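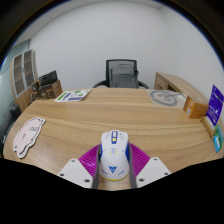

A white computer mouse held upright between the gripper's two fingers, with the pig-shaped mouse pad on the left.

Skanby workshop builders put hand-held gripper through desk trials

A two-finger hand-held gripper built by members of the Skanby shared workshop is being tried out on ordinary desk items, the group said on 26th September. The tool is the work of Kuo-hua Fang and Ming-te Shih, who have been building it in the evenings and on weekends under the project name Stundness.

The gripper is carried by hand and has a camera on it. A person moves it to an object, closes the fingers and lifts. The builders plan to use the recordings to train a small robot arm, which is still in parts at Fang's home. The arm will be fitted with the same fingers, so that what the camera records by hand will look much the same as what it sees later on the arm.

The fingers are mounted on white plates that are held on with screws. Magenta ribbed pads line the inner faces. Shih drew the ribs on the current pads after an earlier smooth set let go of rounded objects too often.

"A mouse is harder than a box," Shih said. "There is no flat side to grab, and the shell is slick. If you come in a little high it rolls out of the fingers."

The desk trials use things people already had on hand: a computer mouse, small boxed goods, a coaster and printed sheets. The items are left at different angles between attempts so that the recordings do not all look alike. Paper has been the weak point so far. The fingers can pinch a sheet at a raised corner, but have trouble when it lies flat.

The pair have saved 523 recordings since the trials began. Fang said around 12 of every hundred are thrown out, mostly for blur or for a grip that closed too early. He goes through them himself and keeps a written log of the ones he removes. 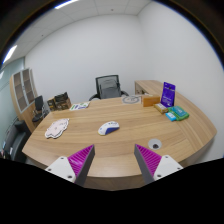

Parts and cost

The mechanical parts were drawn at Hung, a small design studio where Shih works part time, and printed on the workshop's own machine. A full set of finger parts takes 12 hours to print. The screws, springs and bearings came from Omex, a local parts counter, and the trigger was taken from an old caulking gun.

Fang said most of the money went into the camera and its lens. The wide view takes in a large part of the room as well as the fingers, and he considers that worth the bent lines near the edges. A narrower lens was tried in the spring and dropped, as it lost sight of the object whenever the wrist turned.

The wiring is the part both builders would like to redo. The cable runs along the outside of the handle and catches on sleeves. A new handle with a channel for the cable has been drawn but not printed.

What comes next

Two more finger shapes are planned. One is a narrower tip for lifting paper and cards, and the other has a deeper curve for cups and bottles. Both will use the same screw pattern, so they can be swapped without taking the rest of the tool apart.

Assembly of the arm is due to start once the new handle is finished. The builders hope to have it picking up a mouse and setting it down on a pad by December, at a low speed and with a person at the stop switch.

The drawings for the current fingers are kept in the project binder at the workshop, and members may copy them. Anyone who wants to try the gripper can sign up on the sheet by the print room door. Sessions last half an hour, and long sleeves should be rolled up.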